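Home | Topics | Homework Help | Teachers

Why Do We Sleep?

Clenwood Learning Service, April

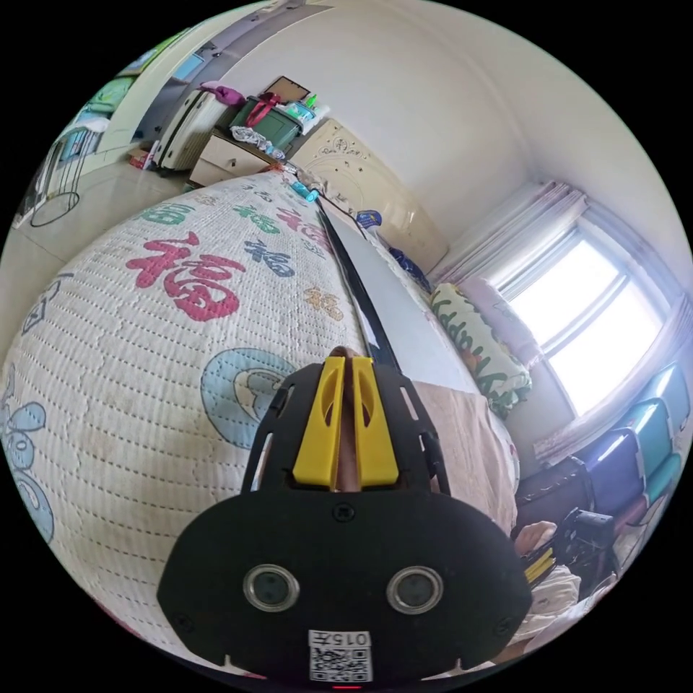

What happens at night?

Your body stays busy while you sleep. Your heart beats more slowly and your muscles rest. Your brain sorts through the day and stores what you have learnt.

How much is enough?

Most school-age children need nine to twelve hours a night. Going to bed at the same time each evening can help.

Contact us | © Clenwood Learning Service | Back to top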